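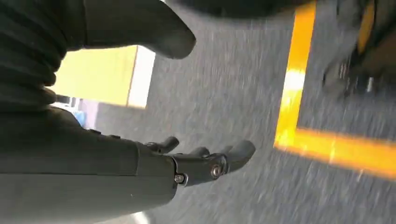

Grey carpet in the packing room.

Packing and Storage, Unit 2: Partitioned boxes
Course handout, 24th February
By Dirk Kleinschmidt

Print this page | E-mail this page

This unit covers small mixed goods: things of different shapes that have to travel in one carton without rubbing against each other. Read it before the practical and bring your own tape and marker pen.

1. Preparing the work area

Work at table height. Boxes packed on the floor tend to be packed badly, as it is hard to see down into the cells, and carpet fibres stick to tape. Put the empty carton in the middle of the table and the goods round it, within reach. Laptops used for the packing list should stand off to one side, raised if possible, so that the table top stays free for handling.

2. Choosing the box

A partitioned box has cardboard walls inside that divide it into cells. For this course we use the Petska carton and the smaller Letorden one. Both are single-wall board, with a gross limit of 6 kg for the Petska and 3 kg for the Letorden. Do not go over the limit even if there are cells to spare.

Check that each partition reaches the bottom and stands upright. A partition that leans will catch the next item on its way in.

3. Filling the cells
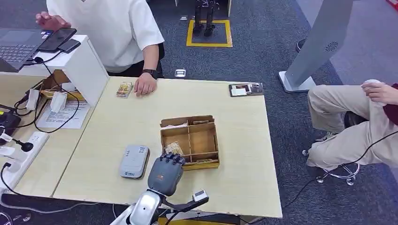
Start with whatever is wrapped in paper. Crumpled paper takes up more room than expected and is easier to press into shape while the neighbouring cells are still empty. Flat items go in next, against a wall of the box. Packs of cards and similar small pieces go in last. A small frame should have a cell to itself, with paper on both faces.

Keep the flaps up until the list has been checked. Devices with a printed label go in label upwards, so they can be read without being taken out again.

4. Closing and marking

Fold the short flaps first. Tape along the centre join and 5 cm down each end. Write the list number on the top and on one side.

Exercise

Pack the Kozma set (list 530) in a Petska carton. Work in pairs, one reading the list and one packing, then unpack and change over. Note which cell each item went into and hand in the sheet at the end.

Related items
Unit 1: Paper, tape and board
Unit 3: Fragile goods and the Prasari insert
Blank packing list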